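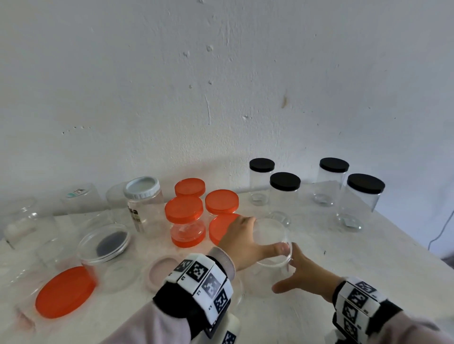
Dretesport(ドレテスポート)は、工科学校ポンベルグ校(Ponberg)の課外活動として運営されている学生ロボット競技プロジェクトである。透明な容器と蓋の取り扱いを題材とし、人間の両手による作業記録から双腕ロボットの動作を生成することを課題とする。参加班は記録の収集、動作モデルの学習、実機による競技走行までを一貫して担当する。

概要
活動は毎年8月に始まり、翌年の競技会で一期を終える。前半は作業記録の収集に充てられ、後半は学習と実機調整が中心となる。1班の編成は最大5名で、機械系と情報系の学生を混成することが規則で定められている。使用機は各班共通のOrnent製双腕機で、ハンド部の改造は指先パッドの交換に限り認められる。

競技課題
課題は「開閉」「整列」「組合せ」に区分される。開閉では、指定された容器の蓋を外し、元の容器に戻す。整列では、倒れた容器を起こして作業台の奥側に並べる。組合せは混在した蓋と容器から適合する対を選び出すもので、口径の判定を誤ると減点となる。透明な容器は背景との境界が不明瞭であり、奥行きの計測値にも欠損が生じやすい。白色の作業台上ではこの傾向がさらに強く、初期の大会では把持位置のずれによる失敗が多く報告された。

作業記録の収集
記録は、両手首に標識付きのバンドを装着した学生が卓上で容器と蓋を扱う形式で行われる。バンドには白黒の正方形マーカーが印刷されており、映像中のマーカーから手首の位置と姿勢を推定する。手指の関節角は別途、画像から推定する。
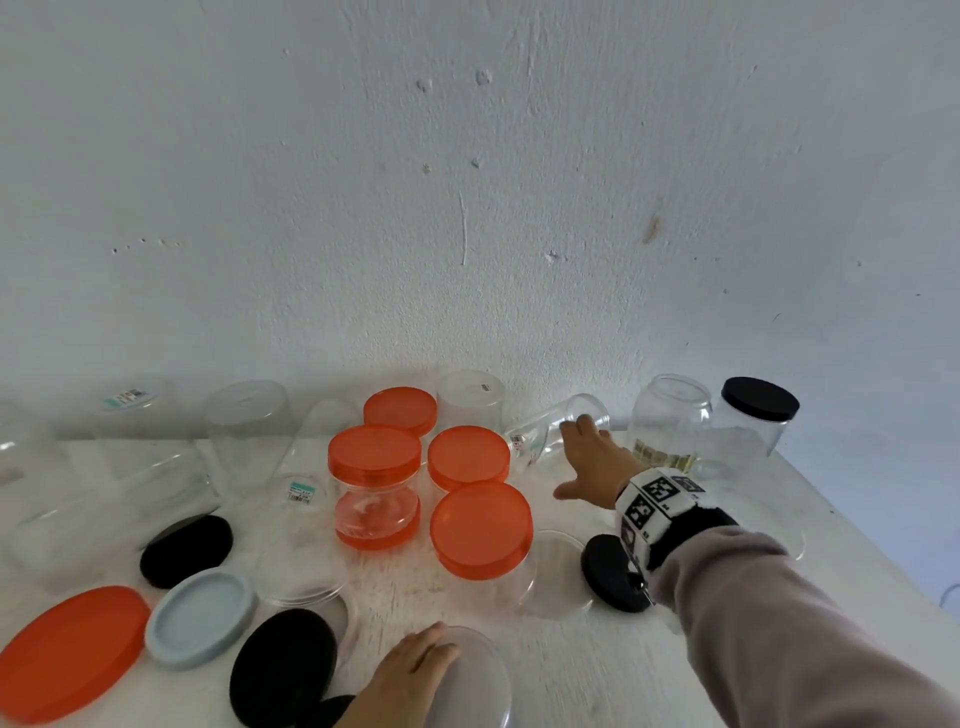
作業記録の収集。透明な容器と各色の蓋を両手で扱う。

容器の初期配置は記録ごとに変更する。直立のほか横倒しの配置も含め、蓋は容器に載せた状態と卓上に置いた状態を混在させる。値札やラベルは除去しないことが推奨されている。これは、ラベルを位置の手掛かりとして過度に利用するモデルを避けるため、貼付の有無を意図的に不揃いとする方針による。

1班が提出する記録の下限は1,000件である。2023年7月3日に公開された集成版には、全班の提出分から重複と欠損を除いた3,908件が収録された。各記録には、開始時の容器配置、把持した手の左右、蓋の色、動作区分が付記される。両手を同時に使用した区間は独立した区分として扱われる。

評価方法
走行は1課題につき2回行い、良い方の得点を採用する。得点は完了した動作の数から、落下、転倒、誤った組合せによる減点を差し引いて算出する。順位の決定にはHájek方式と呼ばれる校内規定が用いられ、同点の場合は蓋の再装着に要した時間の短い班を上位とする。人の手による介入があった走行は、介入時点までの得点のみを有効とする。

教育上の位置付け
本プロジェクトは正規科目ではないが、最終報告書を提出した班員には実習単位への読替えが認められる。報告書には失敗した走行の分析を含めなければならない。収集のみを担当した学生も対象となるが、自班の記録に関する品質検査の結果を添付する必要がある。

関連項目
双腕ロボット/模倣学習/透明物体の認識/姿勢推定用マーカー

カテゴリ:ロボット競技|学生プロジェクト|マニピュレーション

メインページ | 項目一覧 | 最近の更新 | 編集方針

お問い合わせ | © ポンベルグ技術事典編集部 | ページの先頭へ戻る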